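Search reports
Type and press enter

Obituaries as Local History – Project Report
Mon 9 May

For my project I read 1000 old death notices from Bouzid, and I loved it way more than I expected! Zeyu Hou helped me sort them by decade.
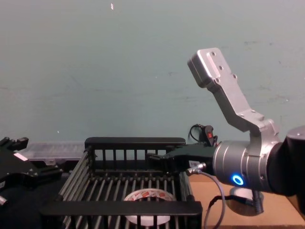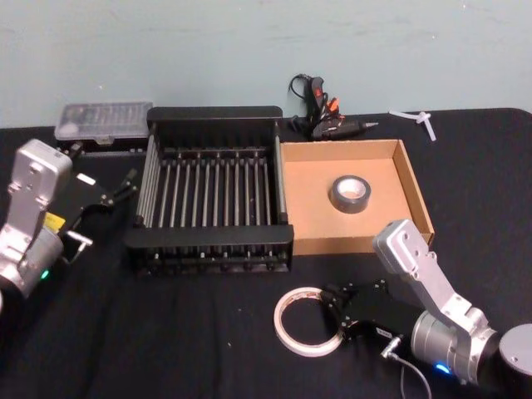
Robot arms by a pale wall, two views

The older notices name every cousin – the newer ones mostly stop at grandkids.

Related reports
Reading Headstones, Darlene Penner

We use cookies. OK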